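Cosville (spoilers after the first page)
Film Talk > Thrillers and Horror > New releases

14 replies

marlpit
Posted 7:12 pm

Saw Cosville last night at the Cirkel and I want to know if I'm the only one who came out annoyed. The set-up is a good one. A couple buy a house on a half-finished estate, the only other people living on the road are an older pair called the Tananos, and the Tananos are a bit too helpful. They have a spare key from somewhere. They know which stair creaks.

All of that works. The first hour is quiet and nasty and I liked it a lot. Then the film decides it has to explain everything, and Mrs Tanano sits down at the kitchen table and tells us the whole plot for what felt like a week. After that it's running up and down the stairs until the lights come on.

I'd give the first hour four stars and the rest one.

Debs_on_the_hill
Posted 7:40 pm

I saw it the same way until the kitchen table. I thought that was the best part. The whole film has been her being cheerful and bringing round soup, and it's the first time she drops her voice. I don't think she's telling the truth in it either. Go back to what she says about the previous owners and compare it with the letters in the loft. The dates don't match.

marlpit
Posted 7:48 pm

The dates don't match because the script wasn't checked. You're being very generous.

quillfeather
Posted 8:05 pm

Haven't seen it. Is it gory? My sister wants to go and she can't do blood.

Debs_on_the_hill
Posted 8:09 pm

Hardly any. There's a cut hand early on and one fall near the end that you hear more than see. The dog is fine, before anyone asks.

Old Reel
Posted 8:31 pm

I'm with marlpit. Crisóforo Barajas has made two short films before this and you can tell. The first hour is a short film idea stretched a bit, and it holds. The last half hour is somebody who has watched a lot of other people's endings. The slow walk down the hall with the torch, the phone ringing in the other room, the car that won't start. I stopped being frightened and started ticking them off.

The husband is a problem as well. He's told three separate times that someone has been in the house and each time he says it's the wind. I know these films need one person who won't listen, but he has to be a person first. We never find out what his job is.

sprocket_hole
Posted 8:44 pm

He's a surveyor. It's in the scene with the estate agent.

Old Reel
Posted 8:46 pm

Then he should have noticed the second door in the cellar.

sprocket_hole
Posted 8:52 pm

Fair enough.

I liked it more than most of you, though. I've seen it twice, once at a preview in April and again this week, and it went up for me. The second time you watch Mr Tanano instead of her. He hardly has any lines and he's always doing something at the back of the shot. In the barbecue scene he goes round closing the windows of the house while everyone else is talking. The camera never moves in on him. I missed it completely the first time. 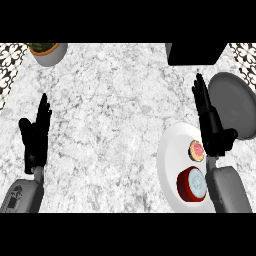
The sound is very good too. Piątek did the music and there's not much of it, mostly one low note that comes in when the couple are alone and goes away when the neighbours turn up. That's the wrong way round from what you'd expect, and it made me feel relieved every time the Tananos came to the door. Then I felt stupid for being relieved. I can't think of many thrillers this year that have done that to me.

On the ending I agree with Old Reel up to a point. The car is lazy. The hall I'll defend, because the torch has been set up with the power cuts and we know by then how long that hall is.

marlpit
Posted 9:10 pm

I did notice the music and I'll give you that. I didn't notice the windows.

I still don't think a film gets credit for what you find on the second go if the first one is a slog. It cost me a ticket and a train fare. I'm not paying that again to watch a man shut windows.

hattie.p
Posted 9:26 pm

Some of this comes down to which cut you saw. The preview version was eight minutes longer. They took out a visit from the wife's mother and a bit at the doctor's. Without the mother, the phone call at the end makes a lot less sense, as she's only been mentioned once. I suspect that's why people are saying the last part feels bolted on.

sprocket_hole
Posted 9:33 pm

That's right, the mother was in the one I saw in April. I'd wondered where she went. The doctor's scene was no loss.

Old Reel
Posted 9:41 pm

I've only seen the short one then. I'm not sure another eight minutes is what I wanted.

kettlewick
Posted 10:02 pm

Can we talk about the house number? It's 2458 on the gate and there are four finished houses on the road. I spent ages thinking it was going to mean something. The wife even reads it out to the delivery driver. Then nothing.

Debs_on_the_hill
Posted 10:15 pm

I took it as the estate being planned as something huge and then the money running out. There's a sign at the entrance saying 1000 new homes, with half the paint gone. It would still be a daft way to number them.

I'll say one more thing for the film and then I'll leave it. The actress playing the wife is very good, and she's good in the part you all dislike. When she finally works out the soup she doesn't scream or drop the bowl. She washes it up and puts it on the rack. I'd sit through a bad car scene for that.

marlpit
Posted 10:22 pm

The washing up was good. Two stars for the second half, and that's as far as I'm going.

quillfeather
Posted 10:37 pm

We've booked for tomorrow at 8. I've read all the spoilers now so I'll watch the windows. Does anyone know if the Cirkel is still showing 30 minutes of adverts first?

hattie.p
Posted 10:41 pm

They are. Get there late.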